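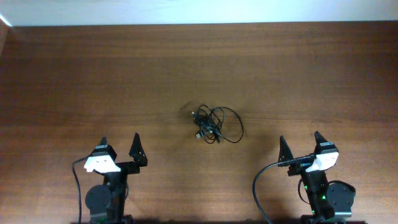 Rizwan Sultana says it will be ten years before a machine can coil a cable the way a bored teenager can, and another ten before it does it without a grown-up standing next to it, and he said so at a quarter past eight this morning with his coat still on, before I had even found my cup.

Print this page | E-mail this page

January
By Marloes Van Leeuwen

I'm writing this at the kitchen table with the heater on my feet, so forgive me if it wanders. I've been meaning to put down what the cable weeks have been like, and tonight I have soup on the stove and no excuse.

Rizwan may be right. I told him he was being gloomy, and then I went and sat down in front of the two arms and the cable lay there between them in its little heap, and I thought, well, he has coiled a lot more of these than I have. He ran the returns bench at Groltum for years before I came. Everything that goes out to a hire job comes back in a box with its leads stuffed in on top, and somebody has to pull them apart, check the ends, coil them and get them on the right hook. It's not hard. You can do it while talking about your sister's wedding. That is exactly what makes it such a pig to teach.

The one we used all day is a plain black cable, nothing special, with little metal ends on it. I drop it on the wood and it falls how it falls, sometimes in a tidy bundle and sometimes with one big loop wandering off to the side as if it had somewhere else to be. My job is to drop it differently every time, and you would be amazed how hard that is after lunch. My hand has a favorite drop! Efthymia Mitsotakis-Vlachou caught me at it last week, going through the runs, and asked very kindly whether I knew that I always let go with my left hand last. I did not know. I now think about it constantly, and it has made me no better at dropping cables, but I do alternate.

So, for the record, and because I will want to look this up in the spring: we are at 323 tries since we came back from the holidays, and 141 of those I would have been happy to hang on the hook. I say "I would have been happy" because we had a long and slightly silly argument over what counts. Efthymia wanted a coil that holds its shape when you lift it. Rizwan wanted a coil that the next person can undo without swearing. In the end we used both, and I wrote it on a piece of masking tape and stuck it to my monitor.

The grabbing is no longer the trouble. In the fall I'd have given a week's pay to see one of those grippers close on a cable and come up with it. These days they mostly do. The trouble is what happens next. You pick up a loop, and the loop is holding hands with three other loops, and the whole business comes along for the ride. A person gives it a shake. I had never once thought about the shake until this job, and now I see it everywhere, my neighbor with the garden hose, the man at the dry cleaner's with his plastic bags. You shake it, you feel that it has let go, and on you go. The arms can be made to shake a thing, but they don't get that small good news in the wrist that says it has come loose, so they either stop too early or carry on shaking like a dog with a sock.

The other trouble is the ends. If a connector is lying on top and pointing out into the open, fine. If it is tucked in under the rest, the left arm will pull on whatever is nearest and make a real knot out of what was only a mess. Around eleven it did this four times running, and I sat there with my chin on my fist feeling rather sorry for it, even though I know perfectly well there's no one in there to feel sorry for.

Then at twenty to three it did one so beautifully that I said "oh, well done" out loud. Left took one side, right took the other, they drew apart slowly, and the whole tangle opened up and lay down flat. Rizwan had come to the door with his sandwich. He watched it right through and said "do it again," and it didn't do it again, of course, but I did see his face in between and I'm going to hold on to that.

Eirini Pappas telephoned at four. She has the laundry on the Ninbridge road, the one with just Pappas over the door and 1829 cut into the stone above it, and she'd heard from her cousin that we were "doing robots" and wanted to know how soon she could have one to fold fitted sheets. I laughed, and then I felt bad for laughing, because she was quite serious. She can't get anyone for the early shift. She puts through 250 sheets on a heavy morning, she told me, and her shoulders are going. What would I say to a woman with bad shoulders? I told her the truth as well as I could. A towel, laid out flat, on a good day, with someone nearby, yes. A fitted sheet out of a warm basket with three others, no, and I wouldn't like to put a year on it. There was a bit of a silence and she said, "So it can do the ones my nephew can do." I've been chewing on that ever since.

It's the question I get at every dinner, and I have never found a good short answer. People want to know if the machines can do the chores yet. But which chores, and in whose house? My own dishwasher has been doing one of them since before I was married and it never gets asked to parties. It's a box, and I do all the picking up and putting in, and the picking up and putting in is the part that's left. Everything that's left is like that, soft or tangled or in the wrong place, and mixed in with something else that mustn't be squashed. Fulgencio Trujillo thinks we should stop trying to copy hands and change the cables, give every one a stiff little spine so that it coils itself, and then you hardly need the arms at all. He brought it up again at the sink this afternoon while I was rinsing mugs. He isn't wrong. But there are a great many cables in the world already, and sheets, and they were all made with a person in mind.

I do think about Rizwan's bench, too. When I started I was a bit frightened that he would mind me, and that I'd be the cheerful woman who came to train his replacement. He did mind, for a while. What changed it, I think, was sitting with him one morning while he tried driving the arms himself. He took most of an hour to get one cable onto a hook, something he does in a few seconds with a radio on, and when he finally got it there he leaned back and looked at his own two hands for quite some time. Since then he comes by to heckle, and he's the best heckler we have, because he can tell me what went wrong before I've played it back. "It pulled the fat end." "It never looked underneath." I write down everything he says. If the thing ever does learn, a good half of it will be Rizwan.

I'd like to be home in Ustbridge before dark at least once this month, but tomorrow isn't going to be the day, since Efthymia wants to try starting every run with the cable's ends hidden, only the nasty ones, until we see what it does. I said I'd come in at seven. I also said I'd bring the almond cake, which I haven't baked, and it is now ten past nine and the soup has caught on the bottom of the pan while I was sitting here telling you all this.

Scraped it out. Mostly fine if you don't go deep. I'd have burned it with or without a robot, I suppose, though it would be nice to have something to blame.

One more thing before I forget. When I went to unplug my own phone just now, the charger was wound around the leg of the lamp and the strap of my bag, and I had it free before I'd noticed I was doing it, in the half dark, with a spoon in my other hand. I stood there and tried to do it again slowly, to see how. I couldn't tell you. I must ask Rizwan in the morning.

Cake in the oven, forty minutes. I'm setting the timer on the stove and one on the phone too.

This site uses cookies to remember your reading preferences. By continuing to read you agree to their use.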